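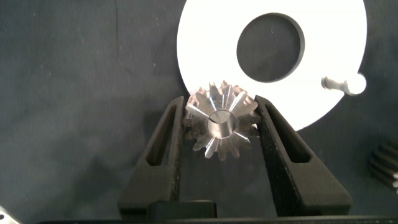 Re: [honlow-robotics] gear task, who has the arm when

I read Benedita's notes last night and mostly agree. Two comments.

Benedita Meireles wrote on 7 Apr 2019:
> The grasp is fine once the fingers are lined up. The
> trouble is the approach. I'd like 100 clean runs before
> Grendeddale and we are well short.
> Can we drop the bevel gear and stick to the spur? 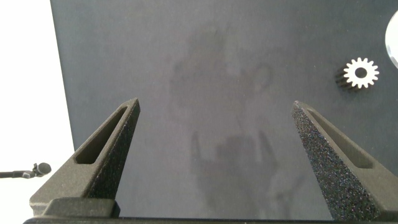
I would keep both. The rules sheet from Neturberg lists the two types, and Valter already has start positions written down for each. If we run short on time, cut the sorting round first.

On the approach, Efe slowed the last 3 cm in March and then somebody put the old speed back. Please leave it slow.
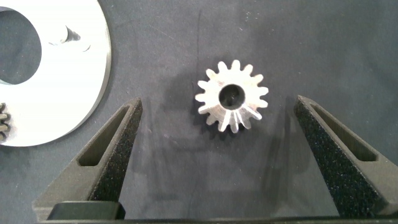
Bontu wants the fingers to stop at the same height every time before they close. She has a patch for this on the club laptop, not merged yet. Matilde, can you review it? It's about two pages.

I have the arm for three hours after class and can hand over to whoever is next on the sheet.

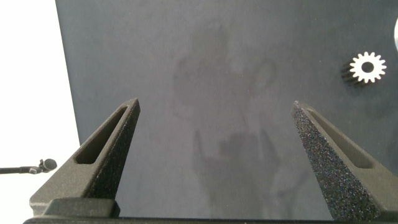
Fingers open, spur gear on the table.

Please put your run logs in the shared folder under your own name.

Efe, did you order the spare pads from Barros?

Valter Rebelo's key is with me.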